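Tuesday, evening

I woke before six again and could not sleep more, so I made coffee and opened the Italian course. This is my 40th lesson with Pemel. The lesson was about the past tense, the one with "essere", and I made the same mistakes as last week. I write the verb correctly and then I forget to change the ending. My own language has no such thing, and I am too old to feel it by ear. I must learn it like a telephone number.

At work it was quiet. At lunch I read three pages of the small book of stories I bought in Galli, in the shop next to the station. I had to look up very many words. One of them was "magari", which has no good translation. It can mean "maybe" and also "I wish it were so". I liked it so much that I said it aloud, and the man at the next table looked at me.

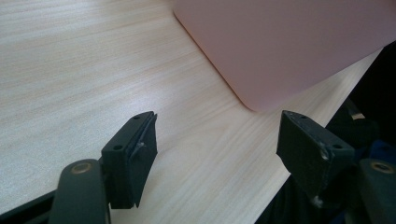
After supper I wanted to write out the verbs by hand, as the teacher recommends. I have 72 on my list and I did the first column only. The lamp was on and the table was nearly white on one side, and I sat a long time looking at the lines in the wood. It is pale, with thin lines going across it, and when I am tired they look to me like the lines of an exercise book. The verbs of movement are the worst. Andare, venire, partire, these I know. But why is "to stay" in the same group as "to go"? The explanation in the course is one sentence long and did not help me.

I also looked at the price of the summer school in Bokent. Two weeks cost 2090 with the room, without meals. It is too much for this year, I think. There is an evening group in Vistimov which is cheaper, but the bus back leaves before the class is finished. I will write to them and ask if one may go out ten minutes early.

Tomorrow: second column, and buy a new pen.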